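Cartwright Community Kitchen
Call for participants: home cooking study group, spring session

Cartwright is looking for 12 adults to join a cooking group that meets one evening a week. The group is for people who cook at home for one or two and want to spend less on groceries. You do not need to be a good cook. You do need to be willing to cook the same recipe twice and write down what you changed.

Each meeting runs two hours. The first half is cooking in pairs. The second half is eating, followed by a talk about prices, leftovers and what went wrong. Recipes are mostly beans, rice, eggs and whatever vegetables are cheap that week. Geetha Kurian leads the cooking and Hemi Sheehan handles the shopping lists.

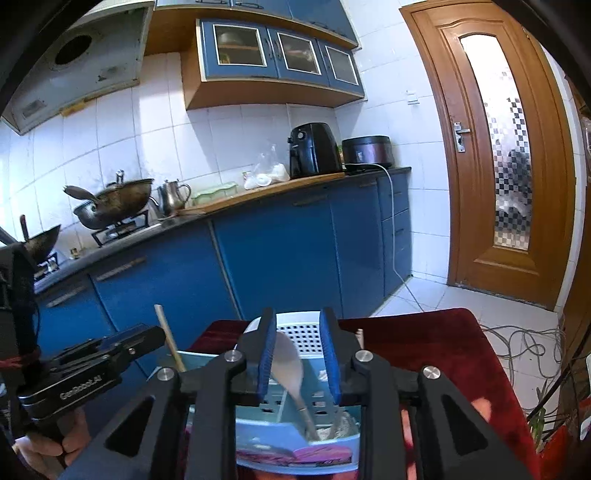
Between meetings, participants keep a food diary. It takes a few minutes a day and can be done on paper or by email. We ask for grocery receipts as well, with card numbers blacked out. Diaries are read only by Geetha and by Eglė Venckus, who is writing up the results for our October newsletter. Names will not be printed.

Who can apply

You must be 18 or older and live within walking or bus distance of the kitchen. We can work around most allergies but we can't promise a nut-free room. People who took part last year should leave the spot for someone new this time, though they are welcome at the open suppers.

What you get

All ingredients are paid for. Participants who finish the session and hand in their diary receive a $60 grocery card. Bus fare is paid back at the end of each month, so keep your tickets.
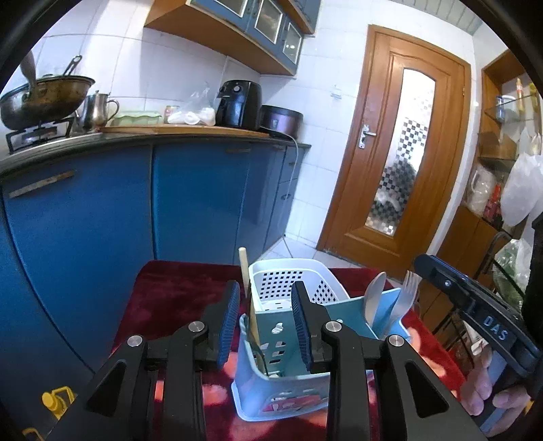
Utensil caddy with a spoon, a fork and a wooden spatula.

How to apply

Send a short note with your name, phone number, the number of people you cook for and any foods you can't eat. Address it to Azra Milošević at the front desk, or drop it in the box inside the door. Notes must reach us by Saturday, January 15, 2022. We will call everyone who applies, including those we can't place. If there are more applicants than spots we will draw names and keep a waiting list.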